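Course notes, Unit 2: Site rules for hand-held gripper recording in homes
Prepared by Yamila Tapia and Lenni Vuorinen. Revised 01/06/2020.

These notes replace the printed sheet from the first session. They cover work done with hand-held grippers in occupied homes, where the surfaces, the light and the objects belong to the household and are not arranged for us. Lab rules from Unit 1 still apply unless a section says otherwise.

1. Terms

"Must" marks a requirement. A recording that breaks a "must" is rejected at review. "Should" marks good practice; departures are allowed but go in the session log. "Operator" means the person holding the gripper or grippers. "Work surface" means the area in which objects are picked up and put down, including any appliance built into it.

Students coming from the Savau course will have used "station" for the work surface. Use the term given here in all written work.

2. Before the session

2.1 The resident must have signed the consent form. It lists the rooms in view, including rooms seen through an open door.

2.2 The operator must check both fingers for free travel through the full range, with nothing between the pads. Screws on the finger pivots should be checked by hand at the same time.

2.3 Pads must be clean. Grease on one pad changes the grip enough to affect the comparison between sessions.

2.4 The mass of any object to be lifted must be under 500 grams in this course. Objects above that limit are covered in Unit 4.

3. The work surface

3.1 Appliances set into a table count as part of the work surface even when the task has nothing to do with them. A cooktop must be switched off at the wall or at the breaker before cloth is handled near it. Turning it off at its own control panel is not enough.

3.2 Cloth must not be placed on a cooking plate, including one that is known to be cold. The rule is there to build the habit.

3.3 Glossy surfaces throw window light back at the camera. Glare should be noted in the log with the side it comes from. Do not close curtains in the middle of a session - a change of light partway through is harder to correct than steady glare.

3.4 Household objects outside the task should stay where the resident keeps them. Cushions, toys and storage boxes in the background are left alone. Any object that could fall into the path of the fingers must be moved, with the resident's agreement.

3.5 Fingers approach a hard surface from above and stop short of it. Contact between the pad edge and the surface is logged as a touch, whether or not it leaves a mark.

Table with built-in cooktop, cloth items and a knitted glove, both views.

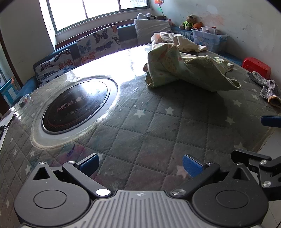
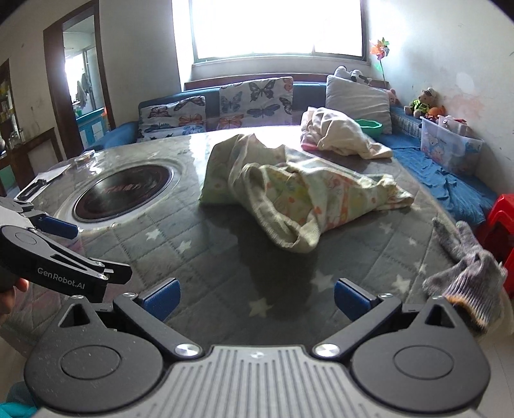
4. Soft objects

4.1 Cloth has no fixed shape, so the log must give its state at the start: flat, folded or crumpled. Use these words only. Cauã Vasconcelos reviewed 58 logs from the last course and found "messy" used for all three.

4.2 A crumpled cloth should be gripped at an outer fold. Gripping the middle of the bundle tends to lift everything at once and hides the edges from the camera.

4.3 Gloves are recorded as soft objects. State which end points toward the operator.

4.4 If a cloth catches on a finger joint, the operator must open the fingers, hold still and free it by hand. Do not shake the gripper. The attempt is kept and marked as interrupted.

5. Two-gripper work

5.1 The two grippers must not cross. If the task seems to need it, stop and start again from the other side of the table.

5.2 One gripper holds and the other moves. Changing roles during an attempt is allowed once and is noted in the log.

5.3 Pads should not touch the pads of the other gripper. The Ahonen procedure permits light contact; ours does not.

6. The log

Entries are made in Clorik on the day of the session. Each entry has 13 fields, all of them required. Write "none" where a field does not apply. Blank fields are read as missing data.

Corrections are added as a new line under the old one. The old line stays.

7. Reading and exercise

Read the Cutau site guide, sections on consent and on built-in appliances. Then write a start-state entry for a table of your own with at least one cloth on it, and hand it to Iida Ikonen before the July session. Entries longer than one page will be returned.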